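The Big Gray Tower: gallery page

Liis Krūmiņa | Posted May 26, 2023 | Filed under: Old computers, Taking things apart

Hello again! A few of you wrote after the printer gallery and asked for something with a proper motherboard in it, so it's desktop tower time. I love these old office machines, the heavy kind that used to live under every desk and collect dust bunnies and lost pens, and I've been wanting to give one its own page for ages.

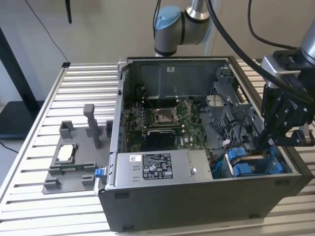 I grew up around towers like this one. My first job was at a little repair counter called Odetti, and we had them stacked up to 12 high along the back wall (please don't stack them 12 high). Most of what I know I learned there with a screwdriver in one hand and a sandwich in the other, and I still get a silly happy feeling when a side panel slides off and the whole insides are just lying there to look at.

What I like best about the office towers is the blue. Somebody sat down and decided that the parts you're supposed to grab should be a bright color and everything else could stay gray or black or green. So if you've never opened a computer in your life, you can still look in and go, okay, blue, I can probably pull on that! The latch by the power supply, the drive carriers with their little tabs. I wish my dishwasher had been made by the same people.

The drive carriers are the part I always show to beginners first. On the ones I've worked on you squeeze the sides and the drive slides out, carrier and all, once the cables are off. Cables first, please. I once gave a carrier a good confident yank at Odetti with the power lead still plugged in, and I heard about it until October.

Power supplies are the one thing I leave shut. Take the whole box out, sure, it's a nice satisfying lump, but don't open it up. The label on top is worth reading before you recycle anything, or before you go shopping for a replacement, and I like to copy the ratings into a notebook because labels get scuffed and then you're squinting at them under a lamp.

Processor sockets make me nervous, even now. When the chip is out, the socket is just sitting there open, and everything in the world wants to fall into it. Screws, crumbs, the corner of your sleeve. I keep a few plastic socket covers in a mint tin and lose the tin about once a month. If you don't have a cover, close the metal frame gently over the top and put the lever down, and work somewhere else on the board until you've found one.

A word on heatsinks, too. People see a black finned block and figure that's the processor under there, but boards like these often have a second, smaller heatsink on one of the other chips, and it can stay right where it is. I pried one off when I was new, for no good reason at all, and spent the rest of the afternoon cleaning up old gray paste with cotton swabs. (Droteo, the secondhand parts place I buy from, still had me sweeping floors for trade credit back then, so you can imagine how that looked.)

Memory is the easy bit and a nice one for kids. Push the clips at the ends outward and the stick pops up. Touch some bare metal on the case before you start, hold the stick by its edges, and put it down on something that isn't carpet.

And wires! I have strong feelings about wires. A tidy bundle tied back along the side will save you so much grumbling later. I've had cases where it took me 20 minutes just to find where one lead went, all because the last person in there (me, it was me) had stuffed everything behind the drive cage and shut the lid.

If you want to try all this yourself, ask at your local thrift shop or recycling depot before you buy. Old office towers take up a lot of shelf and the staff are often glad to see one go. Bring a Phillips screwdriver, a muffin tin for the screws, and a soft paintbrush for the dust. Lay the case on its side with the open part up so you're not fighting gravity the whole time, and have a decent lamp.

Comments are open, and yes, I still owe Ouali an answer about thermal paste. It's coming!

More on this site
Printers, inside and out
The Prirkum radio
Keyboards I have washed
Back to all galleries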